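Plunthorpe store, bench notebook
May 5, 2024

Quinlan papers, continued. Box 4 finally open. The accession sheet promises "letters, chiefly family" and the box holds letters, chiefly to a seed merchant, complaining about seeds. Whoever wrote that sheet in January had either a generous idea of family or a train to catch.

Foldered as far as item 212. Kept the original bundles together even where they make no sense, with a slip in each saying so. Two bundles had rusted pins. Pins out, rust stains noted, one thumb plastered.

The sketchbook is the good bit. Pencil studies of the Brongate mill, all dated on the back in the same hand as the seed letters, so the man could draw when he wasn't cross. Several leaves are loose and the stitching has gone at the fold. Have not tried to put them back in order – the dates and the offset marks disagree, and I trust the offset marks more.

Catalogue: Modetance refused the reference number again. It wants a slash, the old register uses a full stop, and I have now typed the thing both ways often enough to see it in my sleep. Entered it with the slash and put the old form in the notes field.

Still to do: measure the sketchbook, 410 more items to folder, order tissue (the last packet was the wrong size, and by my own hand). Shelf list for bay two needs redoing after the swap.

Left a query on the slip for whoever picks this up next, copied below with what I settled on.

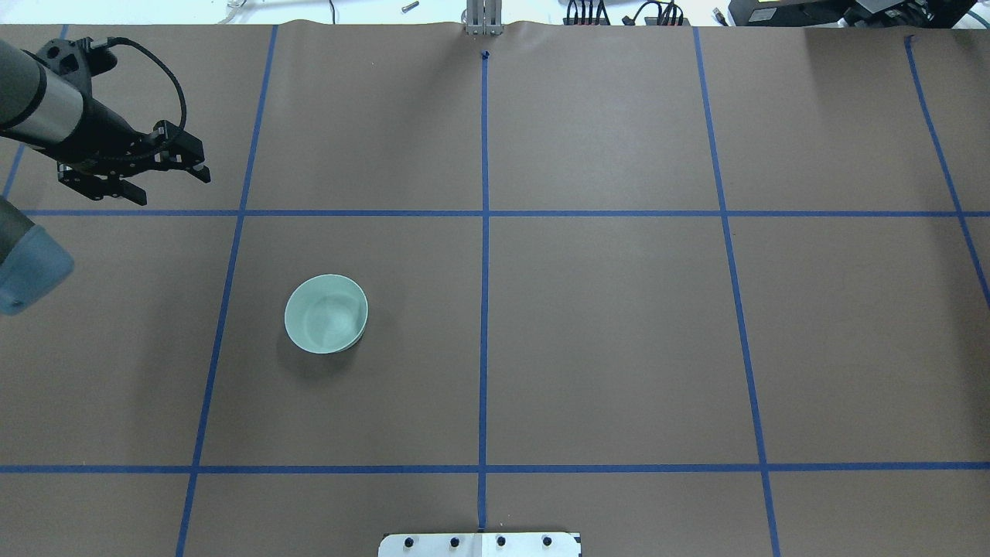
Should the loose leaves be numbered before they go into folders?
Number them first, in soft pencil on the back at the lower corner, in the order they were found.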